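Notes on Gathering Demonstrations: Food Containers and Two-Handed Work

October 14, 2026

The purpose of this post is to set down, in an orderly manner, how the container portion of the Midotia collection has been carried out to date, and to record several decisions that were made along the way. It is written in a personal capacity. Colleagues at Trongate have read it and raised no objection to its publication.

Midotia is a set of recorded household tasks intended for training a manipulation policy. Each example is performed by a person using hand-held grippers, with a camera fixed to each tool. The container tasks were added in April, after the first model trained on cups and cutlery showed a marked weakness with anything clear. It would close its fingers short of the object, or too far past it, and the error grew worse on pale surfaces.
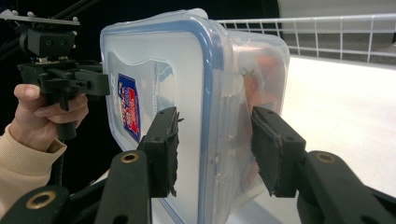
Filed under: Data Collection

Clear plastic boxes with coloured seals were therefore given priority. A box of this type offers the model very little in the way of firm outline. The blue band around the lid is by far the strongest cue, and the walls take on whatever grey or white is near them. Orange and red contents showing through the side add a further difficulty, as an early version of the policy treated blurred colour inside a container as a separate object to be grasped.

As of this writing, the container portion holds 3953 accepted examples. Of these, 1554 involve both grippers in view of one another at some point in the recording. A further 412 were set aside at review and have been retained in a separate folder, with the reason for rejection noted against each. The most frequent reason was a break in tracking when one tool passed close in front of the other. The second was a start position that did not match the written instructions.

The instructions themselves were revised twice. The first version asked the operator to grip the container at its midpoint and proceed directly to the placement. The resulting examples were tidy and far too similar. Liudmyla Hrynyshyn proposed that operators be free to choose the angle of approach, provided that the box remained in the view of at least one camera throughout. This was adopted. The spread of grasp angles widened considerably, and the model trained on the revised set was better at recovering from a poor first contact.

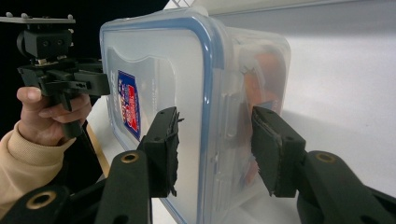
Tumaini Nzioka
Collection Lead, Household Tasks

A word is in order on the matter of finger pads. The foam on the pads wears quickly at the edges, and there was some debate as to whether worn pads ought to be replaced before each session. The practice now in place is to keep them in service until they slip on a standard test box, and to log the date of replacement. A policy that has only ever seen fresh foam may be expected to do poorly on a tool that has been used for several weeks. The Fedoruk group, with whom we exchange notes, takes the opposite view and replaces pads on a fixed schedule. Their reasoning is sound for their purposes, as they measure grip force and we do not.

Product labels have been left on the containers. Removing them was considered and rejected at an early stage. A small label on an otherwise plain face gives the model something to hold on to, and there was concern that it would come to depend on it. To test this, some 980 examples were recorded with unlabelled boxes. The difference in grasp success between the two groups was small enough that no change to the main procedure was thought necessary, although the unlabelled group will be kept whole for later comparison.

Lighting remains an open question. The white work surface is brightly lit and shows very little texture, and results on it have lagged behind those from the darker counter used in the spring. The Darkico software used for review allows exposure to be adjusted after the fact, but adjusted recordings are not admitted to the training set at present. A request for a second lamp with a dimmer has been submitted.

The next group of tasks will cover opening and closing the lids. Operators will require additional practice with the clips, and the written instructions for that group are in draft. Comments on the draft may be left below or sent to me directly.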